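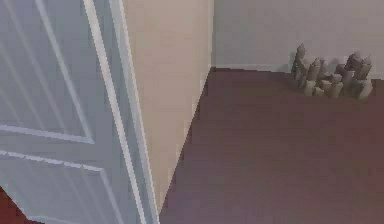
Figure 2. Simulated room used in the Friday sessions: open panelled door, bare floor and a cluster of upright tan pieces by the back wall.

Zlata Skoryk, March

4.1 The doorway task

We were very lucky in our students, and a good deal of what follows grew out of their patience. Each of the 26 club members wrote a short navigation program and tried it in the simulated room (Figure 2), beginning beside the open door and heading for the cluster on the far side. The door takes up a great deal of the view from there, and several of the younger ones were keen to steer well clear of it - a bit too keen, at times! Over the term the club logged some 2,000 runs, which we kept in full, early muddles and all, and we come back to the favourite strategies in Section 5.

Contact: Zlata Skoryk, Grultov Robotics Club | © Grultov | Back to top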